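**Towels gone stiff, fabric softener or not?**

**bahman_m** · 8 September 2021
Moved to Clincombe in January and the water is very hard. My grey towels have gone like cardboard. I use the full dose of liquid and a capful of softener, 40 degree wash.

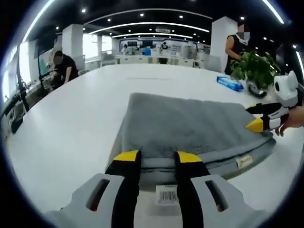
They were a present and I'd like to keep them going. Is it the softener or the water?

**nyarko11**
Softener. It coats the loops and they stop soaking anything up. Leave it out and put half a cup of white vinegar in the drawer.

**Elaheh D**
I'd leave vinegar alone, it's hard on the rubber seals. Mine needed replacing after 2 years of it. Use less detergent and add an extra rinse.

**nyarko11**
I've used it for 11 years on the same machine, same seal.

**PSaludo**
Check the care label before changing anything. Grey ones can be cotton or microfibre and you shouldn't use softener on microfibre at all.
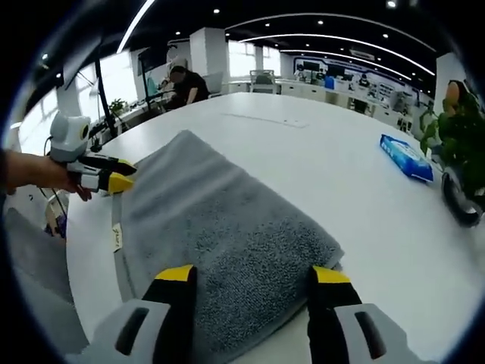

I'd also shake them hard before hanging. Drying on a radiator makes any towel stiff.

**bahman_m**
They do go on the radiator. Will try the extra rinse first, then vinegar if that's no good.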